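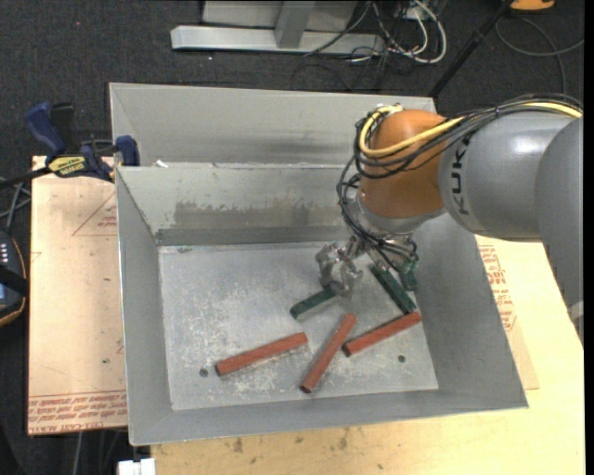

How Steel Resists Rust
by Ruth Puma

Steel is mostly iron with a small amount of carbon mixed in. The carbon makes the metal harder and stronger than plain iron. It does not protect the metal from rust.

What rust is

Rust forms when iron combines with oxygen. Oxygen is a gas in the air. Water is needed as well – in very dry air, iron rusts so slowly that you would not notice it.

When iron turns to rust, the new material takes up more space than the iron did. It is also weak and full of tiny gaps. Flakes drop off, fresh metal is uncovered, and the process starts again. Left long enough, a thin sheet can rust all the way through.

Salt speeds this up. Salty water carries electric charge better than fresh water, and rusting depends on tiny electric currents moving through the wet surface. Cars driven on salted winter roads often rust first along the bottom.

Ways to slow it down

Paint keeps water and air off the steel. It works until it is scratched.

Oil does the same job for a shorter time. Garden tools are often wiped with it before winter.

Zinc is a different metal that can be spread over steel in a thin coat. Steel covered this way is called galvanized steel. If the coat is scratched, the zinc around the scratch wears away before the steel does, so the steel stays protected for a while.

Stainless steel has a metal called chromium mixed into it. The chromium joins with oxygen and makes a clear skin on the surface, far too thin to see. If the skin is scratched, it grows back by itself as long as there is oxygen.

A test to try

You need 4 plain iron nails and 4 jars. Ask an adult to help with the nails.

Jar 1: nail, no water, lid on.
Jar 2: nail, tap water halfway up the nail.
Jar 3: nail, salty water halfway up the nail.
Jar 4: nail rubbed with cooking oil, tap water halfway up the nail.

Look at the jars once a day for 5 days and write down the color of each nail. Wash your hands afterward.

New words

Carbon: a material found in coal and pencil lead.
Galvanized: coated with zinc.
Oxygen: the part of air that we need to breathe.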